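Illbridge Cricket Club

Illbridge Cricket Club is an amateur cricket club based in the market town of Illbridge, England. It plays its home matches at Huvgate, a ground on the northern edge of the town, and fields three Saturday sides, a Sunday side and a junior section. The first team plays in the top division of its district league. The club is best known locally for the Hafstein Cup, an evening knockout competition that it has hosted for most of its history.

History

Cricket was played on common land at Illbridge well before the club was formed. The early matches were arranged by innkeepers and were usually followed by a dinner, and the surviving score sheets give the names of the batsmen but rarely those of the bowlers. The club itself grew out of a merger between the town side and a team drawn from the Huvgate tannery, which owned the field and continued to let it to the club after the merger.

When the tannery closed, the field was put up for sale and there was a proposal to build houses on it. The parish council bought the land and granted the club a long lease, on condition that the public footpath along the western boundary remained open on match days. The condition still applies. Play stops when walkers pass in front of the sight screen at the Mill End.

The club joined the district league when it was set up and spent its first seasons in the lower divisions. It was promoted under the captaincy of Valdemar Bach, a left-arm spin bowler who had learned the game in Denmark and came to Illbridge to teach mathematics. Bach remained captain for longer than anyone else has held the post, and after giving up playing he prepared the pitches and ran the junior section. The low bank on the southern side of the ground, from which he used to watch, is known as Bach's Bank.

Ground

Huvgate is a small ground with a noticeable slope from east to west. The boundary on the lower side is short, and batsmen are generally expected to score heavily there, although the ball often keeps low late in the season. There is seating for up to 400 spectators, most of it on portable benches brought out for the final of the Hafstein Cup.

The ends are known as the Mill End and the Town End. The square drains slowly, and matches in April and May are sometimes moved to the artificial pitch at the secondary school. A brook runs behind the Mill End, and under a local rule a ball that reaches the water counts as six runs whether or not it has bounced. Visiting captains are told of this at the toss.

The present pavilion replaced a timber building that was badly damaged in a winter storm. It contains two changing rooms, an umpires' room, a kitchen and a scorer's box on the upper floor. The clock from the old building was repaired and hangs over the main door.

Hafstein Cup

The Hafstein Cup is a knockout competition played on Thursday evenings in early summer. It is open to village sides, works teams and schools from the surrounding district. The cup was given by the Hafstein family, who ran a seed business in the town.

Matches are played over 16 overs a side, and each player other than the wicketkeeper must bowl at least one over. A batsman retires on reaching 30 but may return if the rest of the side is out. In the event of a tie, the side that has lost fewer wickets goes through — a rule that replaced the earlier practice of drawing lots. No play is started after 8.30 pm.

The most frequent winners have been Waka, a touring side without a ground of its own, whose players are mostly former pupils of the Illbridge schools. Waka won three finals in a row, the last of them against the host club.

Colours and badge

The club cap is dark green with a narrow cream band. Sweaters were formerly trimmed in the same green, but the practice lapsed when the league allowed coloured shirts in its shorter competitions. The badge shows a bridge with a single arch. It was drawn for the club's fixture card and was later taken up by the junior section.
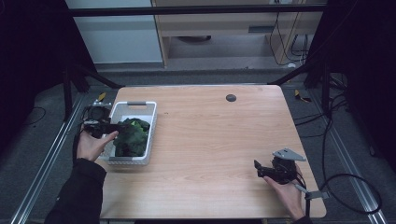 See also

Club cricket
Evening league cricket
Left-arm orthodox spin
Village cricket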